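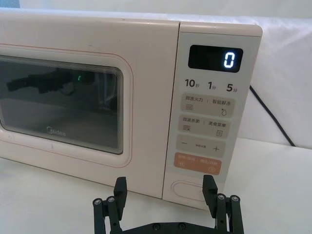
The Zero

When my aunt died, I received her microwave oven. My cousin received the apartment, and my brother received the piano, which he sold before the end of January. I do not complain. I was living at that time in a rented room above the Haretti bakery, and I had nothing to warm my soup.

The microwave was the color of cream with a little pink in it, like the inside of a shell. A thin reddish line ran around the door. My aunt had ordered it from far away, and the words on the buttons were Chinese. She could not read them and I also cannot. She never asked anyone to translate. "The numbers are the same everywhere," she used to say, and it was true, the numbers were printed bold: 10, 1 and 5. For her this was enough of a language.

I put it on the white table by the wall and connected it. The display showed one zero, blue and white, on the right side of the black.

For the first weeks I used only the 1. One minute for milk, one minute for bread from yesterday. For soup I used the 1 two times. I had then a job in the office of Brabec, where we checked the invoices for tiles, and I came home each evening after seven with my eyes tired from small figures. I ate standing up. The zero was on when I ate and it was on when I went to bed. From my pillow I could see it very well.

I began to speak to it a little. This is a thing I would not tell in the office. I said, "Good evening, I am late again," and "Today I found a mistake of 419 in the Plodis account, and it was my own mistake." The zero listened in the manner of my aunt. She also listened without moving her face, and afterward she gave you something to eat.

One night in that winter the electricity went away in the whole street. I woke up, I think, from the dark. I had not known how much light it was, this one small number. I lay and waited, and I remembered the kitchen in Giria when I was six years old, and my aunt sitting by the stove until I slept. She did not sing or tell stories. She only sat there and cleaned beans into a bowl. If I opened my eyes, I saw her back, and I could close them again.

In the morning the bakery was working, I could smell it through the floor. The zero had returned by itself.

That evening I bought dry beans, the white ones with a spot. I cleaned them at the table and left them in water for 12 hours, as she did, and the next day I cooked them on the neighbor's stove, too long, so that they became almost a paste. I brought home a full bowl. By then it had become cold on the stairs.

I put the bowl inside and closed the door. Then I pressed the 5, which I had never pressed before. The plate began to turn, and I took the chair from the window and sat down to wait.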